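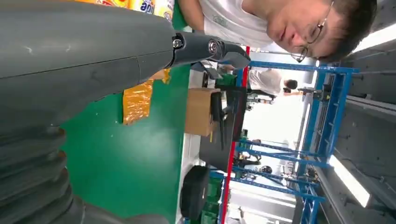 Fig. 1. Hombre con gafas y camiseta blanca.

Tema 4. Tensioactivos y dureza del agua
Prof.ª Anitha Devadiga. Apuntes de septiembre

4.1. Un tensioactivo aniónico consta de cadena apolar y cabeza cargada. Por encima de la concentración micelar crítica (CMC), el exceso se agrega en micelas y la tensión superficial apenas varía.

4.2. Los iones Ca2+ y Mg2+ precipitan los jabones de ácidos grasos. La dureza se expresa en mg/L de CaCO3. Muestra del pozo Sira: 325 mg/L, agua muy dura.

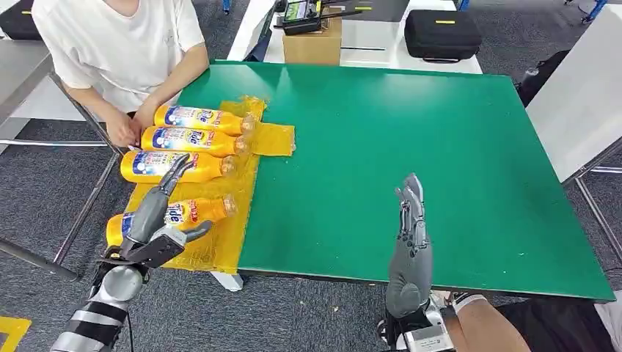 4.3. Para reducir la dureza libre se añaden secuestrantes (citratos, zeolitas). La zeolita A intercambia Na+ por Ca2+; su cinética empeora en frío.

4.4. Determinación de la CMC por conductimetría: se representa la conductividad frente a la concentración y se toma el punto de cambio de pendiente. Serie de 19 disoluciones, agitación a 600 rpm.

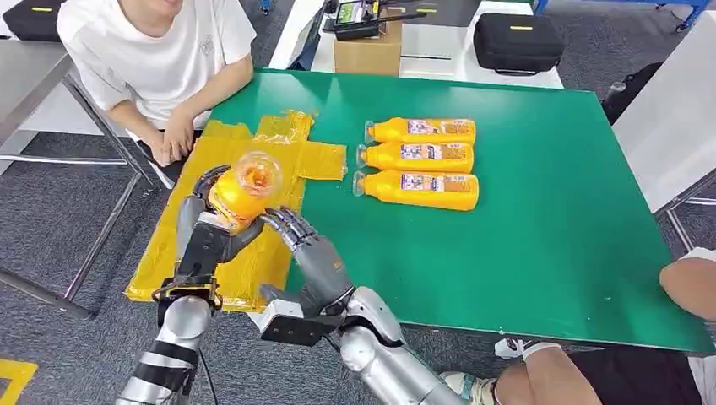 4.5. Los no iónicos toleran mejor la dureza, pero presentan punto de turbidez. Véase el guion de Boutros, apartado 2.

Ejercicio: convertir 325 mg/L a grados franceses.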